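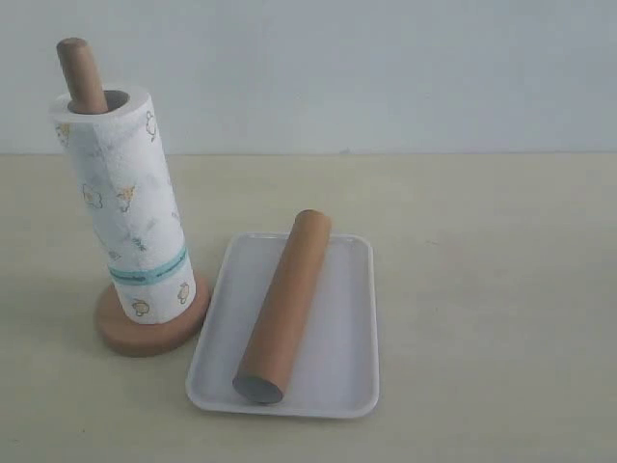

Milk punch: notes on the October batch

The October menu at Bakgate carries one clarified drink, listed as Stelby Punch. Several readers of this newsletter asked for the method after the last tasting, and a few asked why their own attempts had come out cloudy. The notes below cover the house recipe, the order of mixing, filtering and storage. They assume a working knowledge of ordinary punch.

Clarification with milk relies on curdling. When milk meets an acidic liquid, the casein in it forms curds. The curds trap fine solids from the citrus and tea, and they bind a good part of the tannin. Once the curds are strained out, the liquid that remains is clear, rounder in the mouth and much slower to spoil than the same drink made with fresh juice. Some of the colour goes too. A punch made with dark rum will come out pale gold, and one made with black tea will lose most of its bite, so the starting mixture should be stronger and sharper than the drink you want at the end.

The recipe

For one batch, we use a full bottle of Lucero aged rum, 300 ml of strong black tea, the juice and peel of 6 lemons, caster sugar to taste, a grated half nutmeg and 300 ml of whole milk. The rum is a plain column-still spirit without much added sugar. A heavier rum can be used but needs more milk to clear, and the added milk makes for a slower filter.

Take the peel off the lemons before juicing them, leaving the white pith behind. Put the peel in the rum and leave it covered for 8 hours at room temperature. Longer is possible, but the oil turns harsh and the milk does not remove that harshness. Strain out the peel. Brew the tea for 5 minutes, remove the leaves, dissolve the sugar while the tea is still hot, and let it cool fully. Combine the rum, sweet tea and strained lemon juice. Taste at this point. It should seem too sour and a little rough.

Order of mixing

Pour the punch into the milk, slowly, and never the milk into the punch. With the punch going into the milk, the curds form gradually and stay large. In the other order the first drops of milk meet a great excess of acid and break into very fine grains, many of which pass straight through the filter. Use cold milk from the fridge. Warm milk curdles faster but the curd is tougher and traps less.

Whole milk is needed. We tried a skimmed batch in the summer and the curd was thin and slow to settle. Long-life milk has been heated to a point where the proteins behave differently, and our results with it were uneven. Oat and almond drinks contain no casein and will not work in this method. Soya will curdle, though the punch keeps a faint bean flavour which we could not get rid of.

Stir once, gently, and leave the bowl alone for an hour. The curds should gather into a soft mass with yellowish liquid between them. If they do not, the mixture is short of acid. Add a spoonful of lemon juice round the edge of the bowl and wait again. Do not whisk.

Filtering

The curds are the filter. Cloth or paper only holds them in place, and the real work is done by the bed of curd that builds up on the surface. The first liquid through will be cloudy because the bed has not formed yet. Return it to the top, pouring over the back of a spoon so that the bed is not disturbed. Repeat until the liquid runs clear, then change to a clean container and leave it to drip.
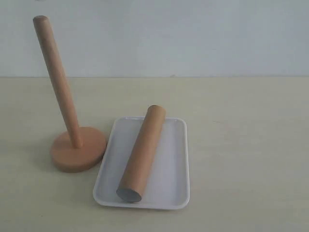 Drip rate depends on the depth of the curd bed and on how evenly the liquid sits over it. A deep, narrow bed gives a clearer punch and takes most of the night; a wide, shallow one is quicker but tends to crack, and punch then runs through the cracks without being filtered. A bag hung from a support must hang straight for the same reason, as the curd slides to the low side and leaves bare cloth on the other. Check the support before filling the bag. A plain dowel in a disc base is a common enough way of making a stand, but one that leans as far as the wooden one shown here should be set upright before anything is hung from it. A full bag is heavy, and its weight will add to any lean already present.

Coffee papers give the best clarity but clog early. We run the batch through fine cloth first and keep paper for a second pass, if one is needed. Rinse the paper with hot water and drain it before use, otherwise the punch picks up a dry, cardboard taste that is easy to notice in so light a drink. Never squeeze the bag to recover the last of the liquid. The amount gained is small and it carries fine curd with it.

Kwan-ho Wu, who makes the Bakgate batches, now uses the Vimance strainer set in place of the old jelly bag. The coarse basket holds the cloth open and keeps the bed level. The fine basket is less useful for this job, as curd packs into the mesh and is slow to scrub out.

Settling and storage

Even a clear punch may drop a thin layer of sediment over the following days. Stand the bottles upright in the fridge and pour off the top with care once they have settled. A haze that appears only when the punch is chilled is usually protein left in solution. It does no harm and can be removed by filtering again while cold.

We keep the punch in filled, sealed bottles at 5 °C. Air in the neck dulls the lemon before anything else, so use smaller bottles if the punch will be served over several evenings. Label each one with the batch and a note that it contains milk. Filtering removes most of the curd but leaves whey proteins and lactose in the liquid, and a drink that looks like white wine gives no warning to a guest with a milk allergy. The allergen must be stated on the menu as well as on the bottle, and staff should mention it when taking the order.

Serving

Serve over one large piece of ice in a short glass. The punch has already been diluted by the tea and milk and should not be shaken, which would put air through it and hide the clarity. Stirring is optional. At Bakgate it is poured straight from the fridge with a strip of lemon peel, pressed over the glass and thrown away. Grated nutmeg on top looks well for a minute, then sinks and clouds the drink.

Common faults

Cloudy from start to finish: the milk was added to the punch, or the first run was not returned to the bed.

Clear but thin in flavour: too much milk for the strength of the mixture. Reduce the milk in small steps, or brew the tea stronger.

Filter stops dripping: the curd was broken up by stirring, or paper was used for the first pass. Move the liquid to fresh cloth and lay the old curd back on top.

Bitter finish: pith left on the peel, or tea brewed too long. Milk takes out a fair amount of tea tannin but does very little for bitterness from lemon pith.

The next issue will deal with clarifying lime juice with agar, including the quick method for a single evening's service.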